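Teaching a fold with handheld grippers: how much do the demos need to match?

Asked in Robotics at Home and Work, 3 answers

I started at a small shop in October and my job (so far!) is showing a robot arm how to fold a little cloth. We don't use a joystick or anything, we hold a gripper in each hand with marker cubes on them and just do the task, and the software works out the path from that. I've done 11 sessions and the arm still grabs at air half the time. My boss says to do more of them. My coworker says mine are all too different from each other. I change which hand goes first, I move the lamp, sometimes I start from the other side of the table. So which is it, more demos or neater ones? And does it matter if people are walking around behind me while I record?

For what it's worth our table looks a lot like this one, blue cloth and all:

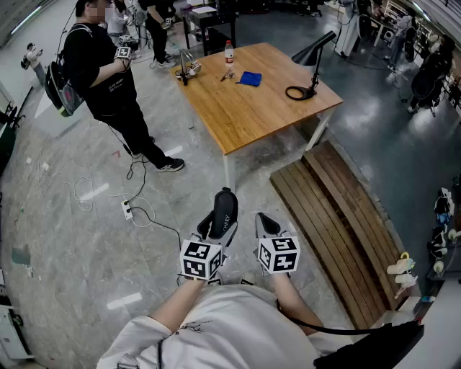 Photo: Jozef Goossens / Tesdale open floor

Thanks in advance, I've got another block booked Wednesday and would love to not waste it.

3 Answers

Top answer, 14 votes

Your coworker is onto something but your boss isn't wrong either, sorry. I did this for most of a year at Peeters and my first batch was a mess for the same reason as yours. There are two kinds of different. Moving the cloth, moving the lamp, turning the bottle, all fine, please keep doing that. Changing HOW you do the fold is what hurts. If you go left hand first on one and right hand first on the next, the arm learns a mush of the two and reaches for the middle, and I'd bet that's your grabbing at air.

So pick one way and write it down. Mine was taped to the wall: right hand pins the near corner, left hand picks the far corner, fold toward me, let go, both hands back to start. Boring as anything. I also slowed way down. When you go at normal human speed your fingers close before the gripper is really where you think it is, and in the playback you see the jaws shut above the cloth.

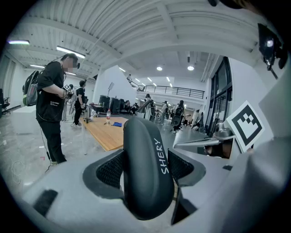 The other big one is keeping your markers in view. When I got tired I'd roll my wrists in and the cube would disappear behind my own forearm, and then the tracking would jump and I'd have a take with a hand teleporting. Check a few takes before you do the whole block! I once did an entire afternoon with one cube loose on its mount and had to throw out all of it.

People in the background never bothered ours, as long as they stayed away from the table. We had folks wandering through all day.

Comment: Wish I'd read the wrist thing a month ago. Mine goes every time after lunch.

Second answer, 5 votes

Agree with most of that. I'd add do a small test before Wednesday. Record 10 takes that are as alike as you can stand, train on only those, and see if the arm can do that one exact setup. If it can't, the trouble is in your calibration or your timing and no pile of demos will fix it, even 1,000 of them. If it can, start shifting one thing at a time.

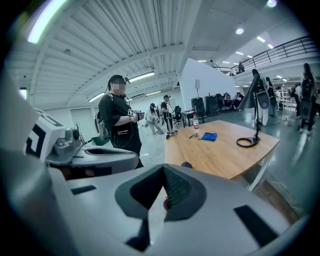 Also think about where you stand. I used to drift closer to the table as the day went on and ended up doing the fold from poses our arm couldn't physically reach, elbows tucked in and so on. The handhelds let you do anything a person can do, and the arm is a lot stiffer than you are. I put tape on the floor for my toes and that was that. Take breaks too, your shoulders will thank you.

Oh and fix your failed grabs on purpose now and then. If you miss the corner, don't stop the take, go back and get it. We kept a few of those in (after the basic ones worked) and the arm got better at trying again. Not sure everyone would agree with me there.

Third answer, 0 votes

just use Privix it does all this for you

Comment: Does it? We tried it alongside Muvow and still had to record every demo ourselves.

Comment from the asker: Went and looked at my old takes and yep, I swap hands in almost half of them, ugh. Doing the 10 take test first. Does anyone start with the cloth flat or a bit crumpled? Ours comes out of the drawer crumpled and I've been smoothing it by hand before I hit record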